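Ticket #228 — Front office printer drops last pages on long jobs
Opened: November 20, 2020
Site: Amalcombe branch, second floor
Queue: Lellano Print Support
Priority: Normal (was Low)
Status: Closed, see last entry

Reported problem
Printer by the front desk stops partway through long jobs. Short stuff fine. Anything over 90 pages quits, no error on the panel, job just vanishes from the queue. User has been splitting packets by hand and stapling the halves together. Month end packets due, wants it fixed today if possible.

8:40
Called user back. Happens from two different PCs so not the PC. Same file from the Dreltness document system and from a saved PDF, same result. Not the file either.

8:55
Power cycled printer, waited, sent test job. Died again. Page counter on the panel shows 90, job log on the print server says "completed". It did not complete.

9:10
Checked print server. Disk nearly full, 700 MB free on the spool drive. Old spool files going back to June, never cleaned out. Stopped spooler, cleared the folder, started spooler. Told user to try again.

9:25
User says same thing. OK so the disk was a problem but not THE problem. Leaving it cleaned anyway.

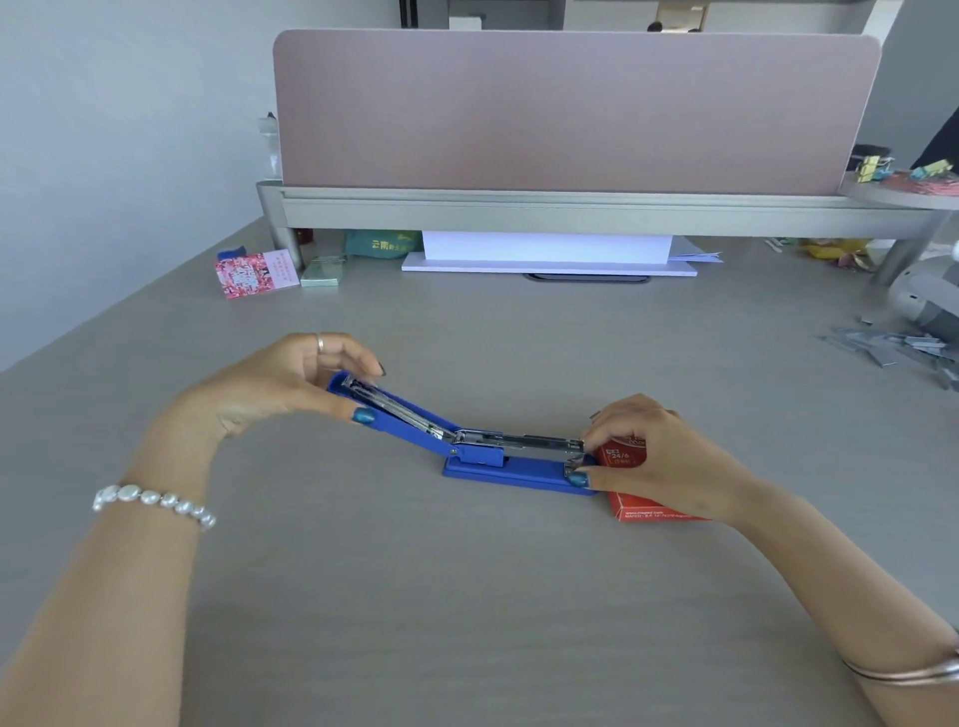

Photo: Amalcombe front office

9:50
Looked at the driver. Server is on the old Ji universal driver, printer was swapped for a newer model over the summer and whoever did it kept the old queue. Fits the symptoms, but want to rule out network first.

10:05
Ping to printer steady for 7 minutes, no drops. Changed the patch cable just in case. No change.

10:30
Made a second queue with the right driver, same IP, named it FRONT-TEST. Sent the full packet. All of it came out. Sent it again from the other PC, all there.

10:45
Sent same packet to the old queue to be sure. Stopped at 90 again. So its the driver. Something in the old one caps the job, no setting for it that I can find.

11:10
Plan: move everybody on the floor to the new queue, retire the old one. Duplex default has to be set by hand, new driver comes in as single sided. Finishing options too — the new driver shows a stapler unit this printer doesnt have. Turned that off under device settings, otherwise it holds the job and asks for staples.

11:40
New queue pushed out by policy. Two PCs picked it up right away, one needed a restart. Old queue set to offline but not deleted yet, Dreltness has it hard coded in the packet template.

1:15
Got into the Dreltness template and pointed it at the new queue. Test packet OK, both sides, right order, nothing missing.

1:30
User confirms month end packets printed complete. Asked for a scheduled spool cleanup so the drive doesnt fill up again, added as a weekly task on the server.

Still to do
- delete old queue after month end
- check the other floors for the same driver, probaly same story
- update the printer list, still shows the old model

Closed. Reopen this one if it comes back, please dont start a new ticket.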